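Keeping a Two-Arm Bench in Shape: Our Semester with the Pradura Cell
Robotics Lab Project, Final Report

Why we picked this

Most teams in our section wanted to program something. We asked for the Pradura cell instead, the one with two arms that face each other across a wood bench, because it had been acting up since January and we wanted to know why. It was a great choice! We learned more from one loose screw than from a month of lectures.

What was wrong

The right arm drifted. If you sent it to the middle of the bench, parked it, and sent it back, it came in a little lower every time. The left arm was fine. Our first guess was the software, so we spent two whole lab periods reading settings in Kitetti (the control program) and comparing left to right. They matched line for line.

Then one of us leaned on the bench and saw the right base move. Just a hair, but it moved. Both bases sit over pairs of metal rails, and one clamp screw on the right side had backed out. We had been looking at a screen for a problem you could feel with your hand.

What we did

We powered down, supported the arm, and took the right base off completely. The rails had fine dust on them, so we wiped all of them, left side too. When the base went back on we tightened the screws a little at a time in a cross pattern, then drew a paint-pen line across each head. If a line is broken now, that screw has turned.

The cables came next. The loops at the wrists need enough slack for the gripper to roll all the way over, but a loop that's too long will snag on things on the table. Ours was too tight on the right. We let out more cable, re-tied it, and rolled the wrist by hand through its full range before turning anything on.

Last was the gripper check. We bring the two grippers together in the middle and have them hold one small cord between them, fingertip to fingertip. 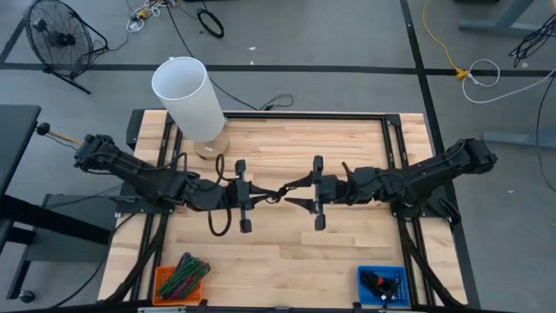 A cord is much harder than the foam block in the McGrath manual, and we liked it for that reason. A block forgives you. A thin cord slips out if the fingertips don't line up, so a bad zero shows up right away.

Results

We ran 20 handoffs before the repair and dropped 5. After the repair we ran 20 more and dropped 2, both with the same stiff cord from the Bindcombe parts kit. By the end of the semester the cycle counter read 2134 and the paint lines were all still whole.

What we'd still like to do

The left wrist loop should be re-tied to match the right. We'd also love a proper torque wrench, as "snug plus a bit" was different for each of us. The checklist is taped inside the cabinet door, screws first, software last.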